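We use cookies to improve your visit. Accept Manage

Search this site Search

April 1, 2025
By Reshma Mathebula

The quarterly cleaning of office equipment was resumed today, having lapsed for the whole of March. Mr. Vusumuzi Coetzee attended to the mail and the Sornitz correspondence, and I took the remainder of the list. Four items were entered in the register. The label maker requires new tape and has been set aside.

The printer received the most attention – scans for the Van der Merwe file had come back with a gray line down every page, 43 pages in all. The supplies cupboard was then put in order and two expired cartridges were withdrawn.
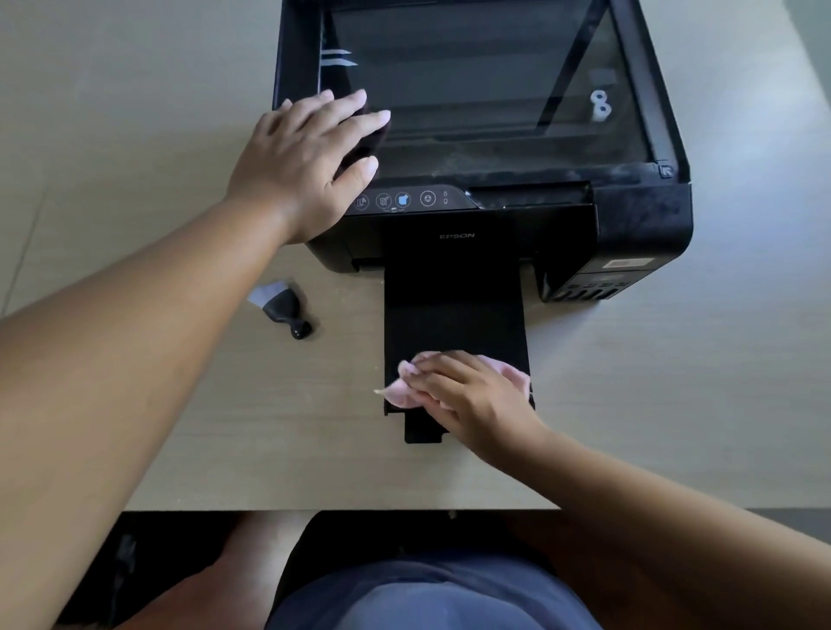
The printer, lid raised for cleaning.

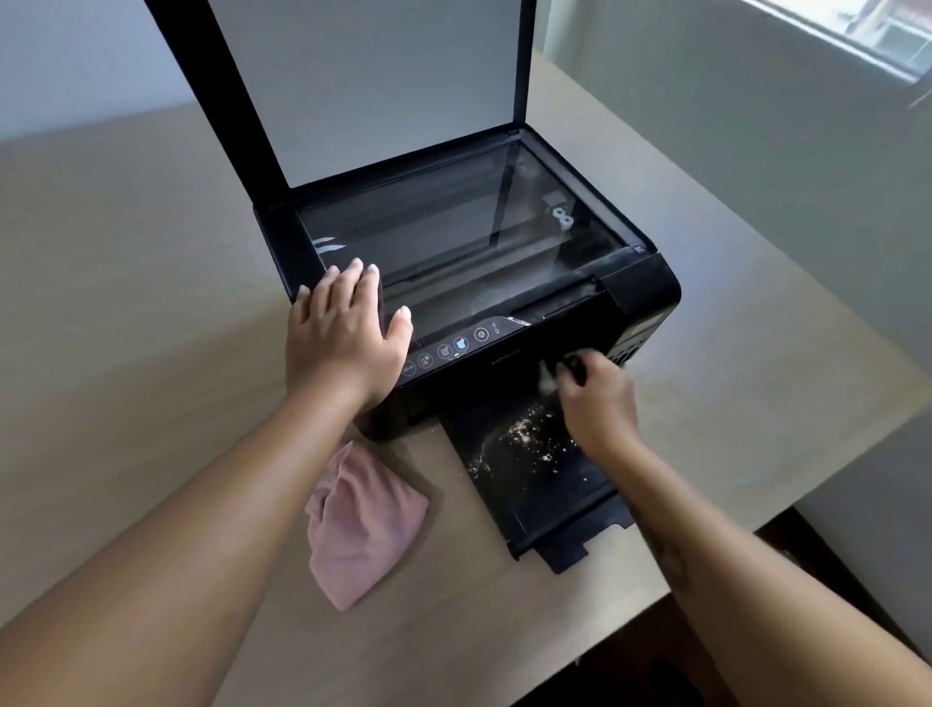
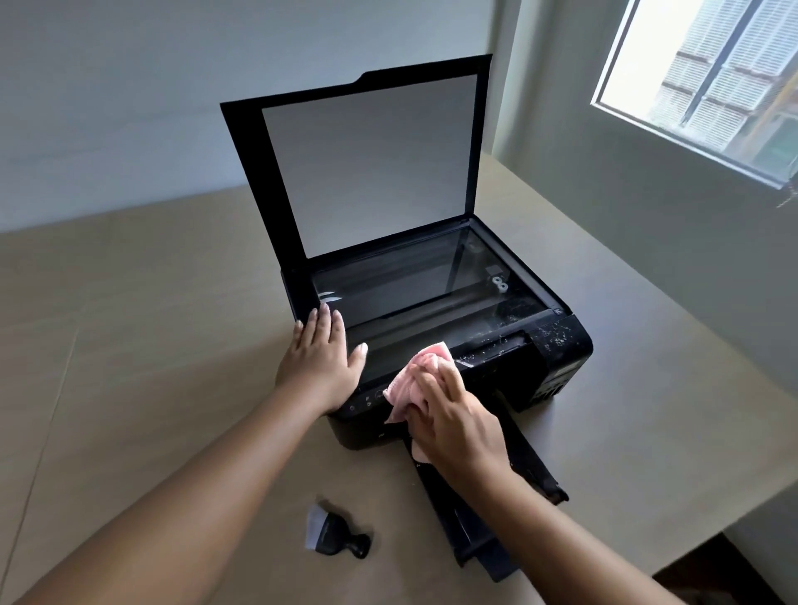 The Van der Merwe pages are to be scanned again before the file goes to Clarkia. I have asked Mr. Coetzee to keep the originals in order until then. The cloths are low and will be added to the next order – the previous supplier no longer carries them. Left the office at a little past four.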